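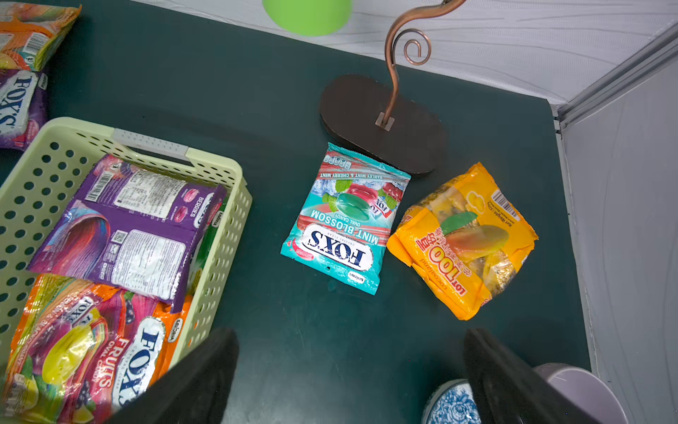 Candy packages on a green tabletop, with a turquoise bag of Fox's Mint Blossom among them.

Opinion > Columns > Shopping

Print this page | E-mail this article

The sharing bag and other small fibs

By Nipon Noiphan
Thu 22 September

My local Narkham has rearranged its candy aisle again, and over the new shelves hangs a sign that says MADE FOR SHARING. I stood under it for a while with my basket. I have bought a great many bags of candy in my life and I can remember sharing very few of them on purpose.

I don't blame the candy. I like candy. What I doubt is the word. A bag gets bigger, the price goes up, and somebody in an office decides that the extra weight needs a moral reason to exist. So we are told it's for the family, or for movie night, or for the coworkers. The bag I bought was 332 grams and it lasted me from a Tuesday to the following evening. The only person who got any was my sister, and she had to ask.

The resealable strip is part of the same story. It is there to suggest that you will stop. I have never met one that sealed properly after the second opening, and I suspect the people who sell them know this. Last February I wrote to Kaewmanee, whose fruit drops I have eaten since I was small, to ask how many times their strip was tested. I got back four paragraphs about their values and a coupon.

Then there is the serving size. On the Kaewmanee bag it's four pieces. Who are these people eating four fruit drops and going back to their book? I would like to see one of them do it. If a serving is a guess about what a person eats, it's a bad guess. If it's advice, it should say so in larger type.

A friend who worked for years at Flernance, the packaging firm, thinks I'm being unfair. Her argument is that big bags use less plastic per piece and cost less per piece, and that grown people can manage their own hands. The first part may well be right. I checked the second at Narkham and the small bag of mints worked out cheaper by weight, as it was on sale. The big one had the brighter label.

As for managing our hands, I'm not so sure. I eat what's open. Most people I know eat what's open. An aisle that sells only large bags has made part of the decision for me before I get there – and the sign overhead thanks me for my generosity.

I'm not asking for a law. I would settle for a loose candy counter, the kind Firotum had by the register until they took it out for phone cases. You pointed, they weighed, and you left with a paper sack of nine or ten pieces. It was slow and the scoop was probably none too clean. But the sack never told me who my friends were.

Contact the opinion desk | Copyright Opinion Columns, all rights reserved | Back to top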